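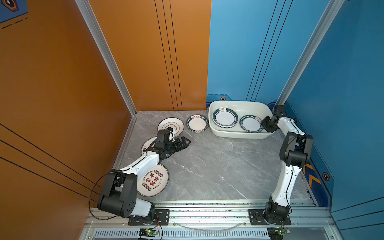 Plates and Basin: Gallery

Print this page | E-mail this page

Posted 2024-01-24 by Dzifa Yakubu

The plates are the everyday set we use at Bakevville. Most of them are white. Some have a dark green rim with white lettering, and one has thin gray rings. Click through or scroll down. The notes were written by me and corrected by Oskari Leinonen, who knows the patterns better than I do.

1. Plates on the floor, basin behind

The gray rings run around the plate at the back left, with a small motif in the middle. The plate next to it has the green rim with "HAO SHI HAO WEI" on it in white. It also has a small label with a red border and Chinese characters. Another plate is already standing in the white basin.

Oskari's note on the wording: "hao shi" can be read several ways without the tone marks, and he takes it as good food on these plates. "Hao wei" is good flavor. We have seen the phrase on bowls and spoon rests as well. Tamás Bárány has a teapot with the same words on the lid, bought in a different city.

The ringed plate comes from an older set. We had 16 of those when the Boltell kitchen closed, and they were split between two shelves with no list kept. They are a little heavier in the hand than the green-rimmed ones. The two kinds stack together well enough, but the pile gets a slight lean to it after five or six. Sointu Kiiskinen keeps them in separate piles at home and thinks we should too.

The shelf number for the ringed plates is 393. The green-rimmed plates do not have a number yet.

2. A plate lifted at the edge

A white plate is tilted and partly off the floor, held by its edge. In the white plastic basin against the back wall, the green-rimmed plates are on edge, and one of them has a small steaming-bowl icon at the top of the rim. Two more lean together at an angle to the right of it.

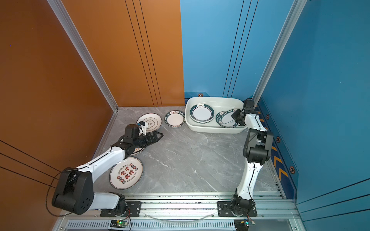 Plates put in a basin flat take up very little room, but they are hard to get out again one at a time. On edge they need something to lean on. The first one goes against the side of the basin and the rest follow it. If the basin is only half full they slide, and you end up with two or three lying against each other at whatever angle they stopped. That is fine for carrying across a room. For a car ride we put a folded dish towel in the gap.

Mark Anthony Ambrosio asked in an e-mail whether the lettering wears off. On the oldest green-rimmed plate we have, which has been through 2 years of daily washing, the letters are a bit dull on one side and still easy to read. The small labels come off much sooner. Warm water and a thumbnail will do it. If glue is left behind, a drop of cooking oil takes it off, and then the plate needs washing again with soap.

He also asked about chips. We check the rims before anything goes on the shelf by running a dry finger along the underside. A chip on the underside is easy to miss by eye. Chipped plates go under flower pots or in the bin, and Sointu takes a few for mosaic work.

Notes on the basin

The same basin gets used for a lot of jobs. It carries plates, it soaks potatoes, and last winter it stood under a drip in the back hall for a week. A rectangular basin holds more plates on edge than a round one of the same width, and it sits flat against a wall. We bought a round one from Surnov first and it now lives in the garden.

When the basin is used for plates we keep it to plates only. Forks and spoons find their way to the bottom and scratch the glaze, and you do not see them until you have emptied everything out. Glasses travel in a cardboard divider from Toivonen that was meant for jars.

A full load is heavier than it looks. We stop well before the basin is packed tight, and two people carry it if there are stairs. The handles on the old round one gave out at the top of the cellar steps, which cost us most of a set of soup bowls.

Prices and spares

Several people have written to ask if the plates are for sale. The green-rimmed ones are not. There will be a table of odd plates and saucers in February, 50 cents each, and some of the ringed plates may be on it if Oskari agrees to part with them. Bring your own newspaper for wrapping. We do not ship.

If you have a plate with the same lettering but a different rim color, please send a note with the width and whatever is stamped on the back. Tamás is putting together a page of variants and has red and dark blue so far. He would like to hear about serving dishes too, and about any lids that go with them.

Next gallery: soup bowls and lids

Print this page | E-mail this page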